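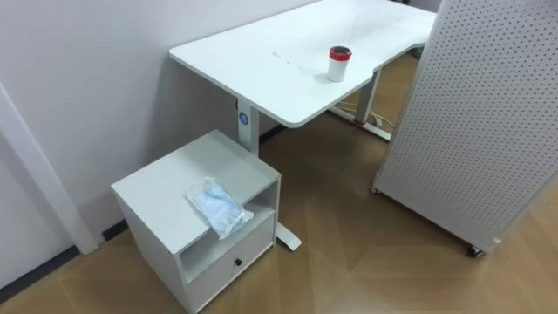 The corner as it stands: desk, gray nightstand, pegboard, one cup.

Standing desk in a small room, where do the drawers go?
Posted 6th May by dexter_s
Last updated by moderator: thread moved from General to Home Office

dexter_s
Hi all, longtime reader, second post. I finally got a height-adjustable desk (the Usberg, white, with the rounded corners and the little scooped bit in the front edge) and I love it, but I've got nowhere to put my stuff. My old desk had three drawers down the side and this one has zero. So for now I've shoved my old nightstand partly under the left end. It has an open cubby and one drawer with a black knob, and it's gray, so it sort of goes.

My questions are these:

1. Is the nightstand a dumb idea under a desk that moves? I lower it to sit for most of the morning and I'm nervous.
2. I've got a big white pegboard panel and haven't decided what it's for. It's tall. Do I put it on the wall behind the desk or leave it at the side?
3. What are people doing about cables? Mine are trailing by the right leg.

Budget is $79, give or take nothing, my wife has been very clear.

piroska_k
Ooh, I like it! So clean. Please leave the top like that, just the cup with the red lid and nothing else, I'm begging you. Mine looked like that for one afternoon in January and then the mail found it.

For the nightstand, I'd pull it out completely and stand it next to the desk. You'll bang your knee on it every single time you turn left. I did this with a filing cabinet and had a bruise the size of a plum.

emanuelv
Disagree with Piroska on the knee thing. It depends which way you swing the chair. I've had a two-drawer unit under the left end of my desk for years and it's the handiest thing in the room. What I'd worry about is the top. How low does the Usberg go? Measure from the floor to the underside of the frame at its lowest, then measure the nightstand, and remember it's the frame and not the desktop that'll hit first. You've also got that dark control box up under there on the left, right over the cabinet end. That's the part I wouldn't want coming down on anything.

dexter_s
Good point about the box, I was only thinking of the desktop. Will measure tonight.

Ea_F
And take the plastic bag off the nightstand before you lower it! Soft stuff gets pinched and you don't notice. I lost a nice scarf that way, it came out with a crease that never left.

What about a basket in the cubby? It's empty now, and an open cubby at shin height is just going to collect dust. One basket that slides out, with chargers and sticky notes in it, and the drawer for pens and whatever you don't want to look at.

piroska_k
Yes to a basket. No to under the desk. I'm not moving on this.

renato_cr
Coming at the pegboard question, because I've hung four of these now (two at home, one at my sister's, one in the garage). Side position every time. If you put it behind the desk you have to lean over the desktop to reach anything, and when you raise the desk the bottom rows end up blocked anyway. At the side you just reach out an arm. Get hooks that lock. The cheap ones come out with the scissors every time you grab the scissors, drives me up the wall. I use the Zesura ones, a box of 17 was plenty for me and I still have a few rattling around in a jar.

Don't hang anything heavy near the top until you know it's fixed properly.

emanuelv
I'd put it behind, personally. At the side it's a wall of holes in the corner of your eye all day. I know people love them, but a panel that tall is a lot of dots to sit next to.

renato_cr
You stop seeing the dots after a week.

emanuelv
I did not stop seeing the dots.

Ea_F
Lol. For cables, Dexter, don't buy a fancy tray. Velcro ties down the back of the right leg, leave a good long loop so the desk can go all the way up without tugging, and you're done. Leave more loop than you think. Yours are white and thin so on a white leg they'll vanish.

dexter_s
OK, measured. Lowest setting of the frame is 74 cm (the manual is metric, sorry) and the nightstand is well under that, so it clears with the control box too. Emanuel wins that one. I sat there and turned left maybe a dozen times and only hit my knee once, Piroska, so I'm calling it a draw.

Ordered the velcro and a Dizon basket for the cubby. Pegboard is staying at the side for now and I'll see about the dots. Are there any scuff removers that work on a white desktop? It's got some faint gray marks near the middle and I can't tell if they're in the surface or on it.

renato_cr
Damp cloth and a tiny bit of baking soda. Go easy.

piroska_k
Melamine sponge, but try it somewhere hidden first, it can take the sheen off. And once is how it starts with the knee.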